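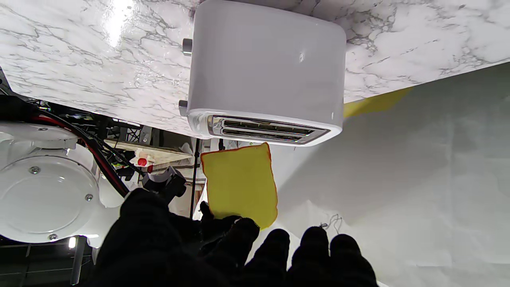

White two-slot toaster on the marble-patterned top, with a slice at the slots.

Khadija Benjelloun has kept a breakfast corner at the front of her kitchenware shop in Skellow for 10 years. It began as a way to show toasters and plates together. "People would pick up a toaster, look underneath for the price and put it down again," she said. "Once there was a plate beside it they stood there longer."

The toaster she has out at the moment is a plain white one with two long slots and a small dial near the base. She tried a four-slot model in April but went back. "Most of my customers live on their own or with one other person. Two slots is enough, and you get your worktop back."

The marble pattern was her sister's choice. Benjelloun wanted dark green and was talked out of it. She admits that a white toaster on a white surface can get lost, so she leaves the colour to the crockery, with a teal plate to the left of the toaster and two slices laid on it, one over the other.

"I don't line them up," she said. "At home you don't line up your toast, do you? If one hangs over the side a bit, leave it." 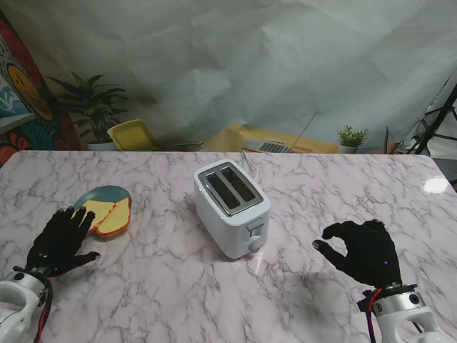
Plates and crusts

We talked next about the plates, which she buys in boxes of 24 from a wholesaler in Clandomton. Teal sells better than any other colour she stocks, and she has given up on cream altogether. A round plate with a low rim is what she recommends for toast, as a bowl shape makes it hard to butter.

She is less sure about the marble look for a busy kitchen. It shows every speck, and she wipes hers down before opening and again at around four in the afternoon.
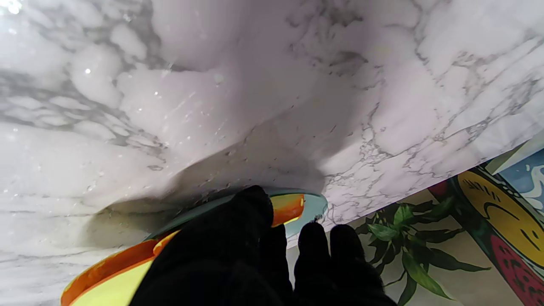 She uses a damp cloth, then a dry one, and lifts everything off first. "If you wipe round things you get a ring, and then you've got to do it all again."

Her own kitchen at home has an oak worktop and a toaster she has owned for years. She has thought about changing it. "I get as far as taking one off the shelf," she said. "Then somebody comes in and buys it."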